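Gutter guard

A gutter guard (also leaf guard, gutter cover, or gutter screen) is a device fitted over or inside a roof gutter with the stated aim of keeping out leaves and other debris while letting rainwater in. Guards are sold to homeowners as a way to reduce or end the chore of cleaning gutters. The second of these claims is poorly supported, and most disputes over the product come from it.

Background

An open gutter collects whatever falls or washes off the roof: leaves, seed pods, pine needles, moss, and the mineral grit that asphalt shingles shed as they age. Left alone, this material settles near the outlets and blocks the downspouts. Water then spills over the front lip or backs up behind the gutter, where it can reach the fascia board and the ends of the rafters.

Simple wire strainers placed in the outlet were in use long before full-length covers. They protect the downspout and leave the trough open to fill. Full-length guards were sold as an answer to this problem, at first as loose rolls of mesh cut to fit by the homeowner and later as rigid sections put on by a contractor.

Types

Screens are sheets of plastic or metal with fairly large openings. They are the cheapest type and the easiest to remove. Needles and small seeds pass through or lodge in the holes, and light plastic screens tend to sag or blow off.

Micro-mesh guards use a fine woven mesh, usually stainless steel, held in a metal or plastic frame. They keep out nearly all solid matter. Critics note that the fine openings are also the easiest to seal over with pollen, roof oil, or wet shingle grit, after which water runs across the top and off the edge.

Reverse-curve guards, also called surface tension guards, are solid covers with a rounded nose. Water is supposed to cling to the curve and drop into a narrow slot while leaves fall to the ground. In heavy rain, or where the nose has become dirty, part of the flow shoots past the slot. Some designs slide under the first row of shingles, and a few roofing manufacturers treat this as a change to the roof system.

Foam inserts are blocks of open-cell foam pushed into the trough. Brush inserts look like large bottle cleaners and are laid along its length. Both types are simple to install and both trap debris inside the gutter or on its surface, where seedlings may take root.

Performance claims

Sales literature for gutter guards leans heavily on two figures, the rainfall rate a guard can handle and the length of the warranty. Neither tells a buyer very much. Flow rates are commonly measured on a short, clean section fed with clean water, a condition that a guard on a house meets only on the day it is put up. Results also vary with roof pitch and with the way the guard is tilted, and brochures seldom give either.

The Celaden, a micro-mesh guard with a raised center rib, was advertised as "permanently maintenance free." Samran Kaewmanee, in a survey of guarded houses in Kinville, recorded 862 feet of Celaden guard after two years in service and found debris lying on the mesh at every house visited. Water was entering the gutter normally on the open stretches. Below roof valleys, where two slopes drain to one point, it was going over the front. Kaewmanee's notes do not say how often the owners had brushed the mesh, and the survey included no unguarded houses for comparison, so it can't show whether the guards were better than nothing.

The maker's later brochure changed the wording to "low maintenance," a phrase it left undefined.
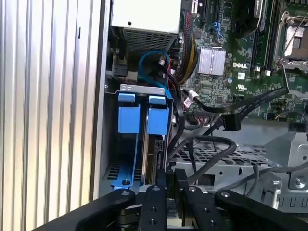

Ermanno Sanna objected that surveys of this kind judge a guard by its worst few feet, and that a homeowner who once cleaned a full trough and now brushes off a dry screen has still gained something. That may be so, though Sanna offered no figures for the time saved, and brushing a screen takes the same ladder. Where the guard has to be unscrewed to clear material beneath it, the job can take longer than scooping out an open gutter.

Cost

Screens and foam are sold by the piece in hardware stores. Contractor-installed systems cost many times more, and the price quoted at the door often bears little relation to the material. Harvey Lachance compared two written quotes for the same 200 feet of gutter, both for the Vavow reverse-curve system, and found that the higher was more than double the lower. The higher quote included a discount for signing the same day.

Whether a guard pays for itself depends on what cleaning costs locally and how often it was needed in the first place. A house with no trees nearby may need little cleaning with or without a guard. Comparisons published by sellers usually assume several paid cleanings a year before installation and none afterward, and the second assumption is the weak one.

Warranties

Many guards carry a long or "lifetime" warranty. The usual terms cover defects in the material, such as peeling paint or corroded mesh. Clogging may be covered separately, often only inside the trough. Debris on top of the guard is commonly left out, as is overflow at valleys. The Prasertsri warranty, which runs for 10 years, promises to clear a blocked gutter at no charge but requires the owner to show that the top surface was kept clean. Buppha Kamolrat has described this as a maintenance schedule printed on the back of a no-maintenance guarantee.

Ice and snow

Guards are sometimes said to prevent ice dams. Ice dams form when heat escaping through the roof melts snow that refreezes at the colder eave, and a cover on the gutter does not change this. A solid cover can give the ice a wider shelf to build on. Heated guards, with a cable run under the cover, may keep a channel open, at the cost of the electricity. Nattawut Kaewsai, writing after a cold February, reported icicles on guarded and unguarded eaves of the same building and could see no pattern in them.

See also

Downspout
Fascia
Ice dam
Rain chain
Roof valley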